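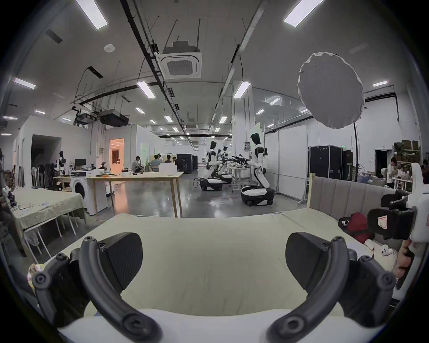

Bed with upholstered headboard, draped table and washing machine, furnished area at Misimham.

Misimham Furnished Floor -- Interim Progress Report
Prepared for: Maruyama Fund, Household Interiors Program
Prepared by: Amra Georgiou, Project Lead, Sirketti
Date: 4/2/25

1. Scope of the reporting period

The grant supports furnishing part of the open floor at Misimham as a set of domestic areas: sleeping, laundry, table work and storage. The work covers furniture placement, soft furnishings, surface covers and the tidying routine that returns each area to a known starting state. Partition work was completed under the previous budget line and is not reported again.

The period closed at the end of March. The sleeping and laundry areas are in use. The storage area is late. Details are in Section 4.

2. Status by area

Sleeping area. The bed is in its agreed position, with the gray headboard fitted. The headboard has vertical channel stitching and a light wooden frame. It was selected over a plain panel because the project needed an upholstered item with seams for the cleaning trial. The bed is made up with a single pale sheet and no top cover. Small soft goods are kept on the bed during working hours. At present these include a red bag and a white plush toy. They are part of the tidying inventory and are to be returned to the storage box at the end of each day.

The sheet lies smooth over most of the mattress but rumples slightly at one edge. The current size was ordered from a nominal mattress dimension supplied by the seller, and the mattress measures larger than that dimension. A deeper pocket has been specified for the next order.

Table area, near the bed. The table is covered with a cream cloth. The cloth wrinkles and has to be straightened by hand. Papers and small objects accumulate on it during the day, and this surface takes the most time to reset. Two changes are proposed: a heavier cloth, and a tray for papers. The tray does not require a budget change.

Laundry area. The front-loading washing machine stands behind the draped table. Sheets and cloths are washed on the floor and no longer sent out. Access to the door was checked with the table in its present position and is adequate for loading by one person. It is tight when a full basket has to be set down, and the table will be moved 19 inches toward the bed at the next layout change.

Long table. The light-wood table with tapered legs is placed next to the washing machine and serves as the folding and sorting surface. One end holds the white storage box. Tools and small items are still left on this table between tasks. The written routine allows this during working hours only.

Low table. The low white table in the middle of the floor is used for group work and sit-down meetings. Seating includes a stool, which has drawn complaints about height from people who use it for long periods. A replacement is under review.

3. Tidying routine

The routine was issued in its first version at the beginning of the period and revised once. The current version is as follows.

Clear the bed. Soft goods go to the storage box. Crumpled items are sorted as laundry or waste.
Pull the sheet flat from the headboard end, then from the sides.
Clear papers from the draped table and straighten the cloth.
Return tools from the long table to their drawer.
Close the storage box and leave it at the same end of the long table.

The target is 15 minutes for one person. The bed and the long table are normally finished well inside that limit. The draped table is the item that runs over, mainly on days when papers from other work have been left there. The routine has no step for deciding which papers can be thrown out -- this will be added in the next revision.

4. Delays and open items

Shelving for the storage area was ordered from Tiltusent and has not been delivered. The supplier has confirmed the order but has given no firm date. Until the shelves arrive, the white box on the long table remains the only storage for soft goods, and the folding surface is reduced by its footprint. No other area depends on the shelving.

The headboard cleaning trial has not started. It requires a fabric care sheet from the maker, requested in March and still outstanding.

5. Budget

Unplanned spending in the period came to $775, covering the larger sheet set and a replacement table cloth. The amount was met from the contingency line. No transfer between lines is requested. The shelving payment is held until delivery.

6. Work planned for the next period

Move the draped table and recheck access to the washing machine.
Fit the larger sheet and record the condition of the edges after each wash.
Replace the cream cloth and add the paper tray.
Install shelving, if delivered, and move the storage box off the long table.
Start the headboard cleaning trial once the care sheet is received.

Requests for receipts or the current version of the routine should be sent to Amra Georgiou at the Sirketti office.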